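4.2 Rules for the folding sessions

It is easy to write a rule for people who already know what you mean, and a good deal harder to write one that a newcomer can follow at home on a busy morning. Our first set of rules, drafted in March for the Bralotville homes, ran to 10 pages, and we are a little embarrassed to say that very few of our operators finished reading it. The version we describe in this section — we call it the Testa sheet, after the project that paid for it — keeps only 9 rules and fits on both sides of a card.

The rules that took us the longest to settle are the ones about cloth. A shirt is a forgiving thing to fold by hand, but two grippers can easily pull against each other, and a twisted sleeve or collar makes a recording hard to use later on. We therefore ask that a garment be laid face up before the first grasp, that both grippers stay in view of each other whenever they hold the same piece, and that the operator let go and begin again if the cloth has wound itself into a rope (Figure 2). 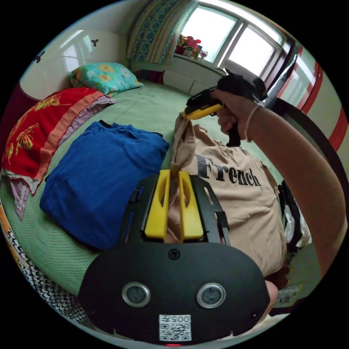
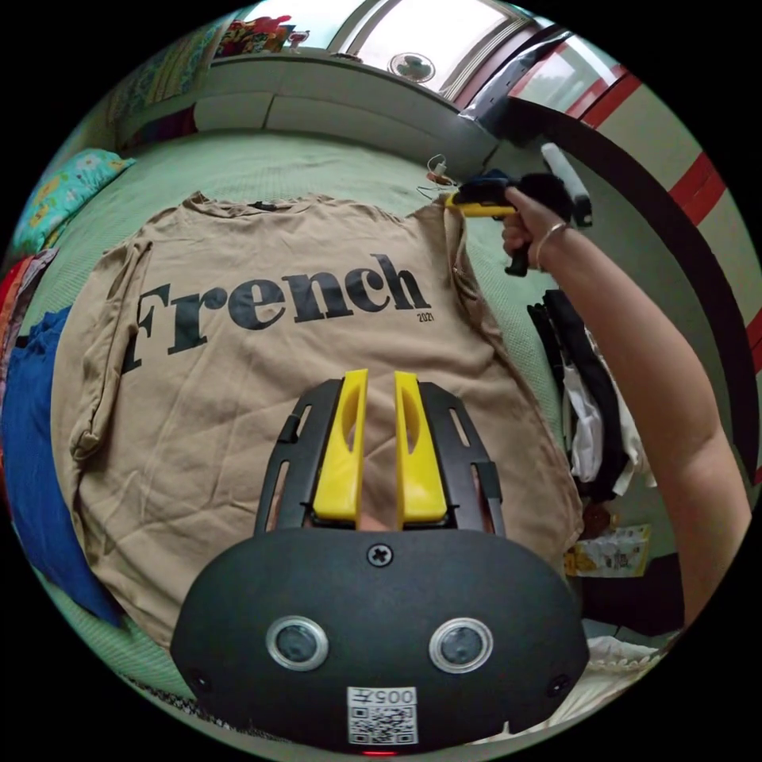
Figure 2. Work on a T-shirt with two hand-held grippers, on a bed in a home.

We also had many friendly arguments over how tidy a room ought to be. The Vuravport group, whose sheet we borrowed from freely and with their kind permission, asks for a bare surface and plain walls. We tried that for a while and found that people spent nearly as much time clearing up as they did folding, and that they grew tired of us rather quickly. Our rule now is that the room stays as the household keeps it, apart from letters, family photographs and anything else that would give away a name or an address, which must be put away before work starts.

The last rule on the sheet deals with stopping. An operator may end a session at any point and doesn't have to tell us why, and a recording that was broken off is marked as such in Prukel, our logging tool, and kept apart from the finished ones. We come back to these broken-off recordings in Section 5.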